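# The small bin on the table

*A conversation with Soudabeh Mousavi about clearing up after yourself, and after everybody else*

Soudabeh Mousavi had already made tea by the time I got my coat off, and she had cleared a place for my notebook by moving a stack of envelopes onto a chair, and the envelopes from the chair onto the windowsill. "This is the thing," she said, laughing at herself. "I have spent two years telling people that moving is different from tidying, and look at me!"

She runs the shared workrooms at Callari, an old button factory split into rooms that people can rent by the day or by the month. There are 22 tables in the building, all told, and for a long time every one of them had the same problem by four in the afternoon. Cups, wrappers, tissues, bottles with a mouthful left in the bottom. People meant well, she is quick to say. They carried their big things home with them and they wiped up what they spilled. It was the little things that stayed.

"You know how it goes," she said. "You blow your nose, you put the tissue down next to you, and you tell yourself you'll get it when you stand up. Then the phone rings and you stand up for the phone."

The first thing they tried, back when Nigel Gosling still managed the building, was a pair of very large bins by the main door. Nigel was proud of those bins. He had them lettered and everything, one for bottles and one for the rest, and he wrote a friendly notice that went up in every room. Soudabeh remembers them filling nicely for a week or so and then hardly filling at all. She doesn't blame him. She had helped choose them, she told me, and she'd thought they were a fine idea too.

What changed her mind was a morning she spent sitting in the corner of one of the rooms, pretending to do the accounts (she did get some of the accounts done, she wants that on the record) and watching where people put things down. What she saw was that hardly anyone would walk the length of a corridor for a tissue. They would, however, reach. "An arm's length," she said, and stretched hers out across the tea things to show me. "If the bin is inside the reach, the tissue goes in. If you have to get up, it waits. And once one thing is waiting, you get two, and after that it's a table with rubbish on it."

So she bought a few small bins with lids, the kind you might keep on a bathroom shelf, and started standing them right up on the tables. There was some grumbling. Mitra Ghaffari, who mends and rebinds books in the room over the stairs, told her flatly that a bin on a table was a horrible thing to look at while you were working. Soudabeh asked her to put up with it until the end of February. Mitra agreed, and has since asked for a second one.

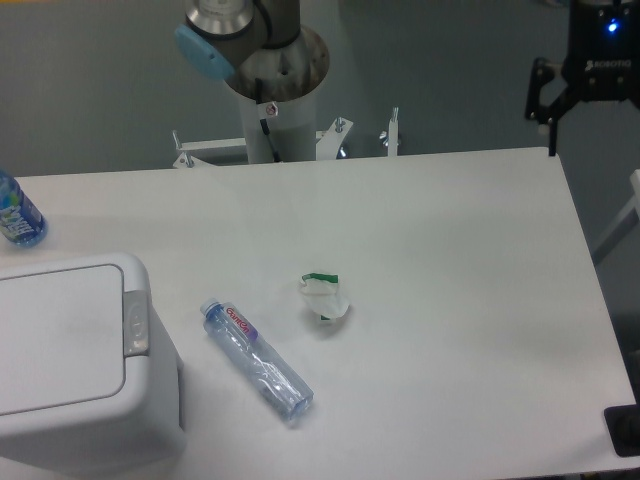
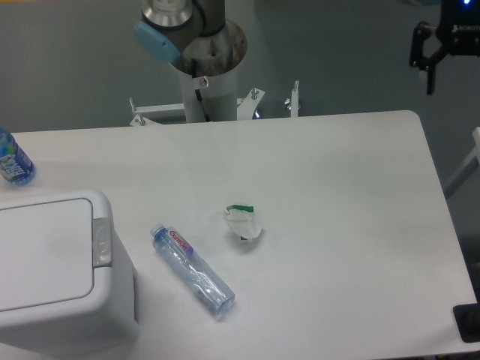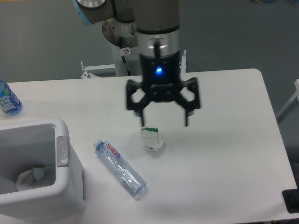 White tabletops were her choice as well, and she'll talk about them for as long as you let her. The old ones were a speckled brown that hid everything, and people used to say how practical that was. She never agreed. "On a brown table you can lose a tissue for three days," she said. "On a white one you see it, and so does the person who comes in next, and I think it's fair that they can see it. A clean white table asks you to leave it the way you found it." They came from Petrauskas, a shop out past the rail yard that sells off office furniture, and the whole lot cost her 788, delivered, with a man to help carry them up. She still thinks that was a bargain, and I got the feeling that the man who carried them might not.

I asked her about bottles, which seem to be her great subject. She put her cup down for this one.

A bottle, she explained, is a harder case than a tissue. It might be rubbish and it might be somebody's drink, and a polite person won't throw away somebody's drink. So it sits there through one meeting and the next, and everyone is being considerate, and in the evening she has a bag full of them. She once kept a tally on the back of a calendar and it came to 318 bottles over one winter, a good many of them with the caps still on. Her answer is a house rule that she admits is a bit silly and that has worked better than any of the notices. A bottle standing up belongs to someone. A bottle lying on its side is finished with, and anybody at all may pick it up and put it in the bin.

"Ea came up with that," she said, meaning Ea Sveinbjörnsson, who shares the front office with her. "I told her no one would ever remember it. And then I caught myself doing it at my sister's house! I laid my bottle down on her good dining table, very pleased with myself, and my sister asked me if I was feeling all right."

We talked for a good while about lids. She likes a lid on anything that stands near where people eat, and she likes it flat and easy to wipe, but she has noticed that a lid costs you something too. You need a hand for it. If you've got a tissue in one hand and a cup in the other, then the lid is one step more than you've got hands for, and the tissue goes down on the table again. At lunchtime she goes round and props the lids open, and later on she goes round and shuts them. Ea thinks this is too much going round. Soudabeh says she likes the walk, and it's how she hears all the news.

The emptying is done in the evening, and she is firm about it. A small bin that's full is worse than none, she says, for then people start balancing things on top. It takes her the length of one radio program to do the whole building, with a bag for the bottles over one arm and a damp cloth in her apron pocket. On the evenings she's away Behrouz Kiani does it. He does it in half the time, she told me, and he doesn't do the corners.

I wondered whether she was like this at home. She looked over at the envelopes on the windowsill and took her time answering.

"At home I have a drawer," she said. "A very deep one. You should come back another day and we'll do an interview about the drawer."

She walked me down afterward and we stopped in at two of the rooms on the way, so that she could show me where the old bins used to stand. There's a coat rack there now. She picked a bit of thread off the floor as we went by, looked about for somewhere to put it, and tucked it into her apron pocket with the cloth.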